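Grenmont Marktkorb
Liesmich zur Bildsammlung, Stand 7. Mai 2021

Worum es geht

Spielobst, Spielgemüse, ein Korb, Beutel zum Verschließen: mehr braucht es nicht, und trotzdem steckt erstaunlich viel drin! Grenmont Marktkorb sammelt Bilder vom Einräumen und Umpacken kleiner Einkäufe auf einem Tisch. Wir wollten wissen, wie gut sich Dinge beschreiben lassen, die halb hinter Folie liegen, sich gegenseitig verdecken oder im Korb in eine Ecke rollen. Die Sammlung umfasst fast 3000 Bilder in 7 Ordnern, dazu 200 von Hand geschriebene Kurztexte auf Deutsch.

Die Ordner sind nach Abläufen getrennt. Wer nur einen schnellen Eindruck sucht, fängt am besten mit korb_einraeumen an, dort sind die Formen klar und der Hintergrund ruhig. Der Ordner beutel ist der schwierigste (und für mich der schönste). 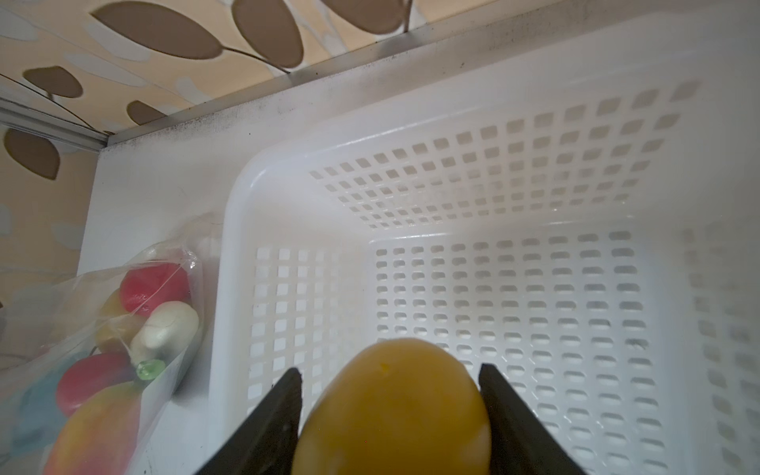
Farbe und Form stehen bei uns immer vor dem Artnamen. Florencio Bermúdez und ich haben am Anfang ganze Abende darüber gestritten, ob etwas nun Pfirsich oder Mango heißen soll, und uns dann auf eine Regel geeinigt: Ist die Sorte nicht eindeutig zu erkennen, bleibt es bei der sichtbaren Beschreibung. Die glänzende, leicht eiförmige Frucht über dem weißen Lochkorb heißt deshalb schlicht frucht_gelb, auch wenn beim Beschriften jeder sofort eine Meinung hat. Glanzlichter und dunkle Punkte auf der Schale bekommen kein eigenes Etikett, dürfen im Kurztext aber gern vorkommen.

Was beschriftet ist

frucht: alles Obst, mit Farbe als Zusatz. Tomaten zählen wir zum Gemüse, darüber wird nicht mehr diskutiert.
gemuese: Tomate, Aubergine und alles mit Blattgrün. Die Blätter gehören zum Gemüse, solange sie sichtbar daran sitzen. Einzelne Blätter heißen blatt.
korb: der Korb als Ganzes, samt Rand. Die Löcher werden nicht einzeln erfasst.
beutel: durchsichtige Beutel, mit dem Zusatz verschlussleiste, wenn die Leiste zu sehen ist.
beiwerk: alles, was auf dem Tisch liegt und nicht eingeräumt wird.

Zu jedem Gegenstand kommt eine Lageangabe: im_korb, im_beutel, auf_tisch oder unklar. Bitte benutzt unklar großzügig! Ainhoa Barroso hat den ganzen Ordner beutel im August noch einmal durchgesehen und dabei vor allem zu mutige Angaben zurückgenommen.

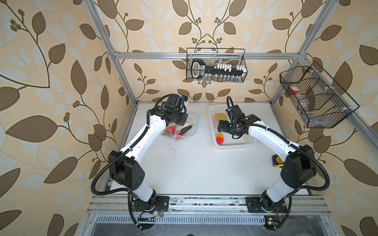
Bei vollen Tischen schreiben wir zuerst den Behälter auf und danach seinen Inhalt. Das liest sich etwas steif, macht aber die Texte untereinander vergleichbar, und man übersieht weniger. Beim Korb geht das flott: eine runde gelbe Frucht, dazu eine orangerote Mango, beide im_korb. Rund um den Klarsichtbeutel mit der blauen Leiste wird es kniffliger, denn die rote Tomate, die dunkelviolette Aubergine und das helle Gemüse mit den grünen Blättern liegen dort teils in der Folie, teils daneben. Das kleine gelb-schwarze Maßband rechts ist beiwerk, genau wie die braun und cremefarben gemusterte Blättertapete als hintergrund_muster geführt wird. Gedruckte Blätter sind niemals blatt, egal wie hübsch sie sind.

Hinweise zu Folie und Spiegelungen

Durchsichtige Beutel sind der Grund, warum ich diese Sammlung so gern mag. Eine Falte kann wie eine Kante aussehen, eine Spiegelung wie ein Gegenstand. Beim Umriss gilt der äußerste sichtbare Folienrand, auch wenn er über dem Korb liegt. Überlappt ein Beutel den Korb, bekommen beide ihren vollständigen sichtbaren Umriss, und im Feld verdeckung steht, was vorne liegt. Ist der Inhalt trüb oder zerknittert, reicht die Farbe: „etwas Rotes“ ist eine völlig gültige Angabe. 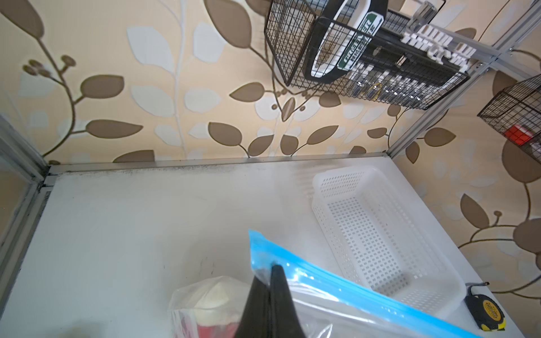
Bekannte Lücken

Es gibt kaum Bilder mit wechselndem Licht, und der Hintergrund wiederholt sich stark. Die Kurztexte stammen von 5 Personen, man hört das auch: „Schale“, „Korb“ und „Körbchen“ meinen oft dasselbe. Die Liste der Synonyme liegt in woerter.txt und freut sich über Ergänzungen.

Mitmachen

Fehler in den Etiketten bitte mit Ordner und Bildnummer melden, am liebsten gleich mit einem Vorschlag. Neue Kurztexte liest Ainhoa gegen, Fragen zu den Umrissen beantwortet Florencio. Regionale Wörter sind ausdrücklich willkommen, auch Melanzani und Paradeiser!

Yolanda Sarmiento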